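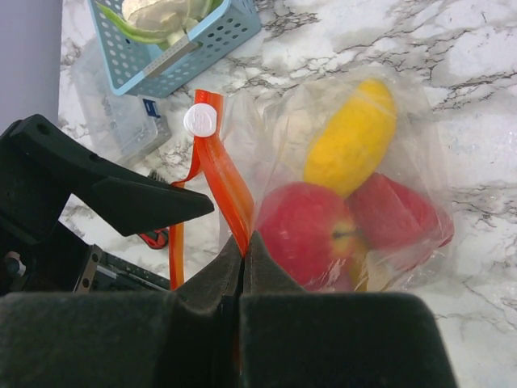
Marble worktop with an orange plastic strip, folded over in a loop, and a small round white clip.

Section 4: Fitting the Nuvau plug-in reader and checking for open recalls

Right, you've got the app on your phone and you've made an account (if you haven't, go back to Section 3, I'll wait). Now we get to plug something into the car! I've done this on my own old Grovex hatchback more times than I'd like to admit, so the steps are in the order I'd do them myself.

Before you start

Have your logbook handy and park somewhere with a decent phone signal. My first go was in an underground car park and I sat there like a lemon for ages.

CAUTION: Handbrake on, engine off, gearbox in neutral or park. Please don't try any of this at the lights.

1. Find the diagnostic socket. On most cars it's under the dashboard on the driver's side, sometimes behind a little flap. On my Grovex it's tucked above the bonnet release, and you more or less have to lie on the mat to see it.

2. Push the reader in, wide side up. It should go in firmly. If it won't, turn it over and try again, but don't force it – bent pins are a pain to put right.

3. Turn the ignition on without starting the engine. The light on the reader goes amber, then green.

4. Open the app and tap Pair. Type in the code 1736. Every reader leaves us with the same code, so do change it afterwards under Settings.

5. Tap Read Vehicle. The app picks up the chassis number and shows it on screen. Check it against your logbook, every character. If your car doesn't pass its number on (plenty of older ones don't), type it in by hand.

6. Tap Recall Check. You'll get one of these:
Green: no open recalls on our list.
Amber: a recall is open and the work can wait for a booking.
Red: ring a dealer before you drive any further.

7. Save the result. It goes into your History page with the mileage next to it, handy when you come to sell.

Note: The list refreshes overnight, so a recall announced this morning may not show until tomorrow. Samran Nilsuwan looks after that side of things and added 67 older models in December, so if yours came up as Unknown before then, give it another go.

Note: A recall check isn't an emissions test. The reader shows stored fault codes (up to 200 of them, heaven help you) but it can't tell you what's coming out of the exhaust.

CAUTION: Take the reader out if you're leaving the car for more than a few days. It sips a bit of power all the time, and a tired battery won't thank you.

If it won't pair

Switch Bluetooth off and on again, then repeat steps 3 and 4. Error 315 means the reader is still paired with another phone, so hold its side button in until the light flashes. Prys Rosser on the Meesuk help desk can clear it from his end if the button does nothing.

Once you've got your result, carry on to Section 5 for booking a repair.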